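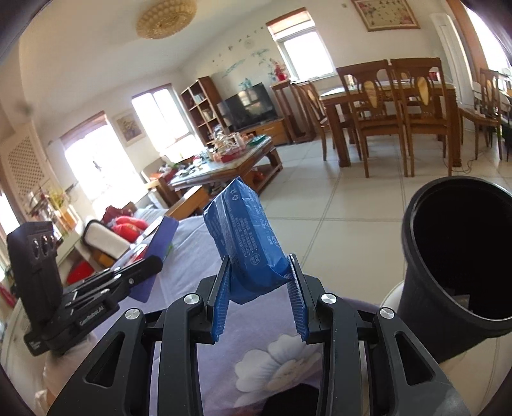

Software Engineer, Policy Learning and Tooling
Vundent, full time, on site

Vundent writes control and perception software for two-finger grippers working in ordinary homes. We are hiring an engineer for the team that turns hand-held gripper recordings into trained policies. The team has 7 people. You would report to the perception lead.

What you will work on

Time alignment between two grippers used in the same task
Pose tracking in rooms with glare, windows and shiny floors
Grasp planning for soft packages and other items that change shape
Olotine, our in-house tool for replaying and labeling episodes

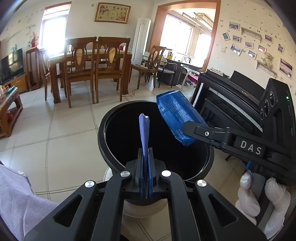
Olotine currently holds 3,000 episodes, and the labeling queue is slow. Fixing that will be your first project.

What we ask for

Good Python and working C++
Experience with camera calibration or SLAM
Comfort reading other people's code

ROS 2 is useful but not required. The contract is for 12 months and can be renewed.

To apply, send a resume and a link to some code you wrote through the Vundent careers page. Quote job number 343. We read applications every Monday.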